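Pritero Papers › Home and Everyday Life › Working Papers
Filed under: Table Customs & Household Textiles
9 min read

3.2 The cloth as a working surface

When we began visiting kitchens in Susunholm we thought, as I suspect most people would, that the tablecloth belonged to the meal. It would be spread before eating and shaken out afterward, and we would mostly be writing about stains. The 24 households who let us sit in their kitchens taught us otherwise, very patiently, and usually with something to eat while they did it. In most of these homes the cloth stays down from breakfast until the lamps are lit, and in between it carries sorting, mending, letter writing, homework and a good deal of putting down of things that will be dealt with later. One household in the Sengar quarter told us that the table looked "undressed" without it, and the word came up so often after that, in one form or another, that we have kept it as a heading in our notes.

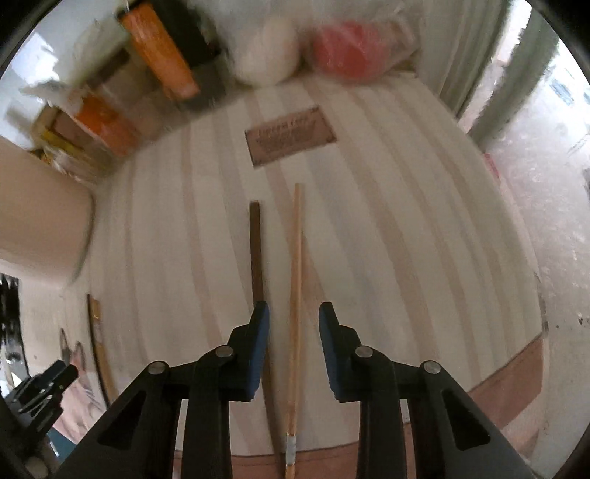 Stripes were by far the favorite pattern among the cloths we recorded, and we spent a happy part of August asking why. Some people spoke of habit, or of a mother's table, and several said that a stripe forgives a crumb. A more practical answer was that stripes help a person lay things straight, and we did find that long, narrow objects make this easy to talk about. Take the dark brown stick and the light tan one in Figure 4, lying roughly side by side on a cream cloth with pinkish-brown and grayish stripes: an arrangement of this kind was what people meant when they told us the cloth "keeps the lines." The reddish-brown border came into these conversations too. Many of our households treat a darker edge as a margin, and like to leave it clear (though elbows, we noticed, are always allowed).

Figure 4. Striped cloths in use: two sticks laid out below a printed brown patch, and a striped tablecloth with a cat-head design on fabric.

We should say a word about what shares the table with the cloth, as this turned out to matter more than we had planned for. Our diary sheets asked each household to write down, over a period of 15 days, whatever was standing on or near the cloth at the moment the kettle went on. It was a homely sort of question and people seemed to enjoy it. The sheets gave us 454 usable entries, many with little remarks in the margins that we have been glad to have. Oil and other bottled goods were mentioned again and again, as were fruit, small sewn things, and the sort of brightly colored odds and ends that every kitchen seems to gather.

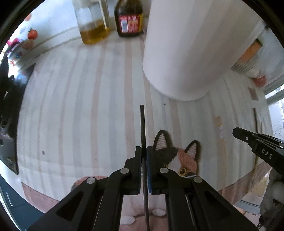
What struck us on reading the sheets together was how rarely anyone felt the need to clear all of this away before starting a new job. A person would push things toward the back, smooth the nearest part of the cloth with the flat of the hand, and begin. We came to call this cleared part the "near field," borrowing the phrase from the earlier Droltulov study of sewing tables, where it was used for the strip of wood in front of the machine. On our tables it was seldom deeper than 60 centimeters, and it moved about during the day as the light did. Households with small children kept it closer to the wall, for reasons that any parent will understand.

The smoothing gesture deserves more room than we can give it in this section. Older participants did it almost without looking, often while telling us something else entirely, and a few laughed when we asked them to do it again. We return to it in Section 4, together with the folding habits and the question of who in the house decides that a cloth has had its day and may be cut up for the cleaning drawer.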